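September 2020

I meant to write last night and fell asleep with the lamp on instead, so this will be a long one. The good news first — I finally got all the little gears out of their bags and onto a proper surface. I've been picking at this kit on my lap and on the arm of the couch since the box came, and I have lost more time crawling on the carpet than I care to admit. Mỹ Trương told me weeks ago to get a dark mat and I said yes, yes, and of course didn't. Well, she was right, and I called to tell her so, and she was very gracious and only laughed for a minute.

The booklet lists 338 pieces, and I believe it. I spent most of the afternoon sorting, with the radio going and a pot of tea I kept forgetting. Screws in the egg carton, spacers in the jam lids, and the gears in a saucer all by themselves, because they roll off if you so much as sneeze. I had planned to sort for 15 minutes and then call my sister, and when I next looked up the light had moved right across the room and my tea was stone cold. I can't remember the last time that happened to me over anything but a book.

Brenda Iturra came by with plums from her tree (nearly five pounds of them, in a pillowcase!) and stayed to help, or really to talk while I worked, which I like just as well. She wanted to know what it's all for. I said the gears are supposed to sit around the big round piece and turn it, and she said yes, but what is it FOR, and I didn't have much of an answer. I like fitting things together. My father was the same with clocks. He would lay everything out on a dish towel after supper, and we were not allowed to run in the kitchen until he was through.
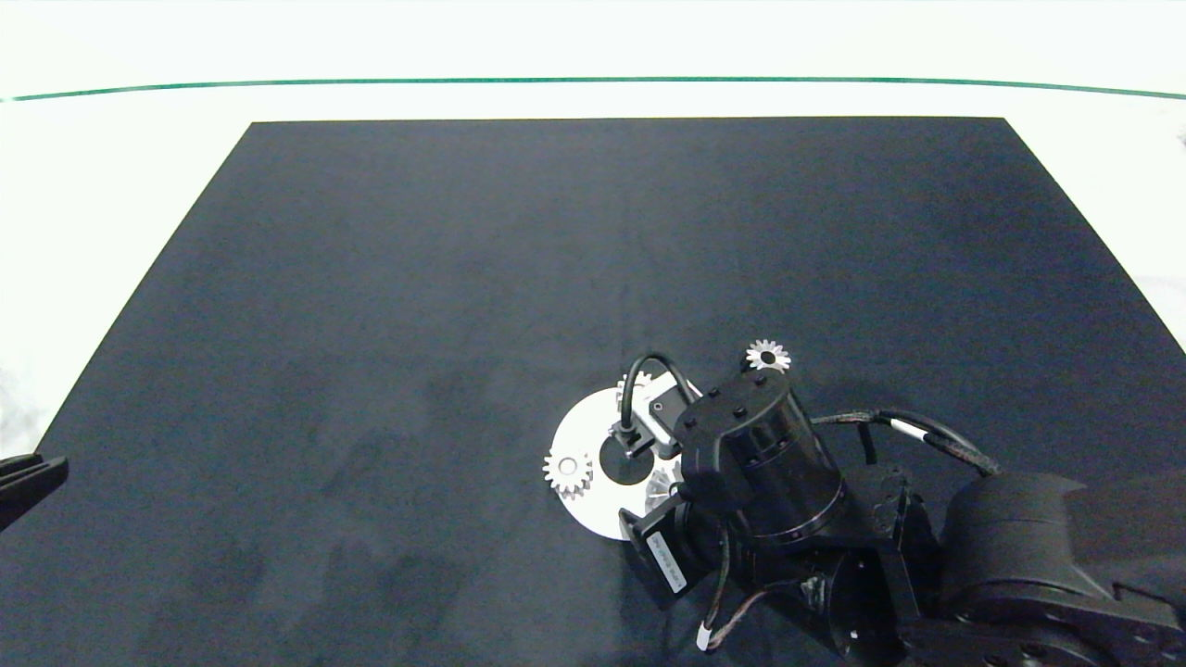
I can't say I have the order right yet. Step 19 is where I keep getting muddled, the drawing is so small, and I've started over on it more than once. Those small silvery gears show up so nicely on the black, though, and the white disc too, and it cheers me up just to look at them. Sơn Lục has offered to go through the booklet with me if I'm still stuck when he's back from visiting his mother, and I may take him up on it, pride or no pride.

Plums to be dealt with tomorrow. Half for jam, I think, and the rest I'll take over to Oriana Montecinos, who was so good about the fence. Must remember to buy sugar and return Brenda's pillowcase.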